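# Handheld grippers for recording drawer tasks: build notes and questions

**vemet_tanvir** wrote:
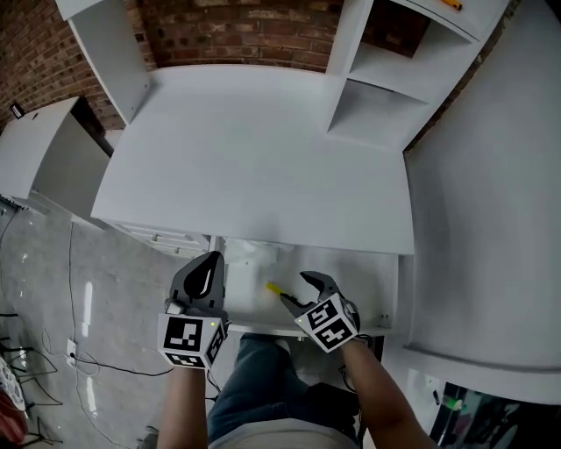 Second version of the pair, and the first one I'd call usable. I'm building these at home with help from my sister Malsha, who does the CAD. The idea is the usual one: you hold a gripper in each hand, do the task yourself, record it, and train the arm from the recordings later. The arm is a secondhand Tundska that lives in the other room and doesn't come into this until there is data worth feeding it.

Parts so far, per hand:

- printed body and trigger, PETG
- printed fingers, TPU over a stiff core
- marker cube on a short post, printed flat and glued up
- small board in the grip that logs trigger position
- status light so I know it's logging

The task is open the drawer, take the tool out, put it on the desktop, close the drawer. I picked it because I thought it was easy. I have 300 recordings planned and so far I have five I would keep.

Three problems:

1. When the hands go down into the drawer, the drawer front hides part of a cube and the tracking jumps. It comes back when the hand comes up, but the bit in the middle is the bit I want.
2. The trigger is too stiff. After half an hour my index finger is done.
3. Thin handles lying flat on the drawer bottom are hard to pick up. The fingertips land on the bottom before they get under the widest part of the handle.

Files are up on the shared drive for anyone in the Vemetdale shop group. Comments welcome, especially on the first one.

---

**jvillca** wrote:

Nice work on the bodies. For the tracking, how tall is the post? On mine I started with the cube right on top of the knuckles and had the same jumps. I raised it until it stayed above the drawer lip at the lowest point of the reach and most of the trouble went away. Measure the drawer depth, add the fingertip length, and that gives you the least you can get away with.

For the trigger, take the spring out of a cheap clothespin and try that before you order anything.

---

**vemet_tanvir** wrote:

The post is short. I kept it short on purpose because the first version had a tall one and it wobbled. Any wobble at the cube turns into fingertip error, and it gets worse the further the fingertips are from the cube.

I'll try the clothespin spring tonight.

---

**fmughal_shop** wrote:

I'd go the other way from Jhair. Leave the post alone and change the camera. If you are looking down at a drawer from over the desk, the drawer front is always going to get between you and something. Put a second camera to the side, a little above desk height, and fuse the two. We did this in the shop on the Ondholm cell and the dropouts stopped being worth talking about.

A tall post is a lever. Every time you bump it on the underside of the desktop you have to calibrate again, and you will bump it, with a drawer that is only partway open.

---

**jvillca** wrote:

A second camera means sync, a second calibration and twice the storage. He is one person in one room. A stiffer post is an hour of printing.

Use a length of square aluminum tube if the printed one bends. Mine hasn't moved since I did that.

---

**fmughal_shop** wrote:

Sync is one blinking LED in view of both cameras and a short script. I have the script and can post it. Storage is cheap.

I'm not saying your post is bad. It works for a tabletop. Inside furniture I think it's the wrong fix.

---

**nakpan_fathima** wrote:

Before either of those, has he tried opening the drawer further? With more drawer out there's more room to come in at an angle and less time behind the front panel. If the final arm can pull it all the way, let it.

On the thin handles: shave the inside corner of the fingertip. A square tip sits on the drawer bottom with its full thickness under it, so the pads never get low enough. I cut mine to a wedge with a hobby knife and then copied the shape back into the model. TPU cuts badly when it's warm from the printer, so let it sit first.

---

**vemet_tanvir** wrote:

I've been keeping the drawer at partway because I want a range of openings in the data. If every recording has it fully out, the arm will only know that. But I agree I could start with fully out and get a clean set, then work back from there.

Wedge tips make sense. Malsha is going to say she told me so, because her first drawing had them and I squared them off to get a better bond with the pad.

---

**malsha_e** wrote:

I did tell him so.

New tip is in the folder as tip_v3. It has a 2 mm edge, and the pad now sits in a pocket so it can't peel. Print it on its side with the wedge facing up. If you print it standing, the layers run the wrong way and the edge tears off the first time you press down on anything hard.

I also moved the trigger pivot forward. It gives more leverage, so the same spring should feel lighter. The cost is a longer pull, and the logging range will have to be set again.

---

**jvillca** wrote:

Longer pull is better anyway. With a short one you end up with recordings that are either open or closed and nothing in between.

---

**vemet_tanvir** wrote:

Update after an evening of work.

**Trigger:** clothespin spring plus the new pivot. Much better. I did a full hour and my finger was fine. The jaw is slower to open now, and if I let go quickly it lags behind my finger. I can live with it, though I may try a rubber band alongside the spring.

**Tips:** printed tip_v3 for the right hand only. It gets under the handle of the tool about as often as it doesn't, which beats the old one by a lot. The misses now are mostly the tool rolling away from the lower finger. If I come in across the handle, it stays put. If I come in along it, it rolls.

**Tracking:** tried Fathima's suggestion first because it cost nothing. Drawer fully out, dropouts are down but still there near the back corners. Then I raised the post on one hand, printed, no tube yet. Fewer dropouts again. I also hit the underside of the desktop with it twice, so Fouzia gets a point there.

---

**fmughal_shop** wrote:

I'll take the point.

Did it hold calibration after the knocks?

---

**vemet_tanvir** wrote:

After the first one, yes. After the second it was off by 3 mm at the fingertip. I only caught it because I touch both tips to a mark on the desk at the start and end of each batch. I'd recommend that check to anybody building these, whatever post they use.

---

**jvillca** wrote:

That's the printed post flexing at the base and not coming all the way back. Put the tube in before you judge it.

---

**fmughal_shop** wrote:

Or the base screws turned. Either way it's a recalibration in the middle of a session. Script is in the folder now, under sync. It expects the LED in the upper left quarter of both views. Change the crop values at the top if yours is somewhere else.

---

**nakpan_fathima** wrote:

For the rolling: are you recording the same tool in every take? You may be tuning the whole gripper around one round handle. Mix in something flat and something soft. If the wedge tips handle those, I'd leave the roll alone and let the operator come in across the handle every time. The arm will copy that.

Also put something down in the bottom of the drawer that isn't the target. When I trained on a bare drawer, the arm did very well until there was a receipt in it.

---

**vemet_tanvir** wrote:

I've got clutter in most takes, usually toward the back. I hadn't thought about moving it up front where it would get in the way of the reach. I'll add that.

I disagree a little on the roll. If the arm only ever sees the crosswise approach, it will have nothing to go on when the handle is pointing straight at it and tight to a side wall. I'd like at least a few where I have to deal with it, including bad ones that I recover from.

---

**nakpan_fathima** wrote:

Recoveries are worth having, but tag them. I left mine untagged and spent weeks working out why the arm kept letting go of things it had already picked up.

---

**malsha_e** wrote:

There's a spare bit in the trigger log he isn't using. I can put a thumb button on the left grip, and he can press it when a take goes wrong. Then the tag is in the file and he doesn't have to remember it.

---

**vemet_tanvir** wrote:

Yes please. On the outside of the grip if it fits, so I don't press it when I pull the trigger.

Plan for the next round:

- tip_v3 on both hands
- aluminum tube post on the left, short post on the right, same camera, compare over one batch
- side camera with Fouzia's script once I have a bracket for it
- drawer fully out for the clean set, partway after that
- thumb button when the left grip is reprinted

Jhair, what wall thickness is your tube? The hardware store here only carries the thin stuff and I don't want to buy it twice.

---

**jvillca** wrote:

2 mm. The thin stuff dents where the set screw goes in. If that's all you can get, push a piece of dowel into the bottom end first and it'll hold.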